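Sorting Small Things: How Trays and Bins Help

Every home has small things that get used up and bought again. Toothpicks, trash bags, rubber bands, candles. They are easy to lose because they are small, and many of them roll.

One way to look after them is sorting. Sorting means putting things that are alike in one place. You can do it on any table with a few open trays or bins.

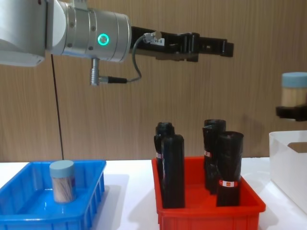
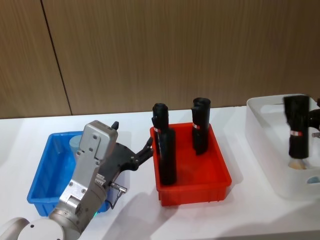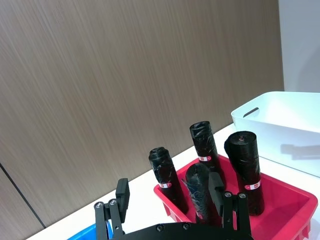
To sort, you first need a rule. A rule tells you where each thing goes. "Everything for trash goes in the red tray" is a rule. "Everything with a lid goes in the blue tray" is a different rule. Both work, but you have to pick one before you start. If you change the rule halfway through, you will have to move things again.

Color helps you remember the rule. It is quicker to look for red than to read a word on a label, and small children who can't read yet can help too.

Why do toothpicks come in jars?

A toothpick is a thin stick of wood. It weighs almost nothing and it has a sharp point. If you spilled a box of 900 toothpicks on the floor, you would be picking them up for a long time, and you might get poked. A jar with a screw lid keeps them together. If the jar is clear, you can see when it is getting low without opening it.

Why are trash bags rolled?

A trash bag is very thin plastic. Laid flat, one bag can cover a big part of a table. Rolled up tight with others, it takes up hardly any room. A roll might have 20 bags on it. On many rolls the bags are joined by a line of tiny holes, so you can tear off one at a time. A paper band around the roll stops it from coming undone.

Rolls can stand up or lie down. Standing up, more of them fit in a small tray, and you can lift one out without moving the rest. They may lean a bit – that is fine as long as the sides of the tray hold them.

Try it yourself

You need 2 trays or shallow boxes and some small things from a kitchen drawer. Ask a grown-up first, and leave knives and matches where they are.

Put everything on the table. Choose your rule and say it out loud. Then move one thing at a time until the table is clear. If something doesn't fit your rule, set it to one side and decide at the end – it may need a tray of its own.

Words to know

Sort: to put things into groups that belong together.
Tray: a flat, open holder with low sides.
Bin: an open holder with higher sides, sometimes with holes for your hands.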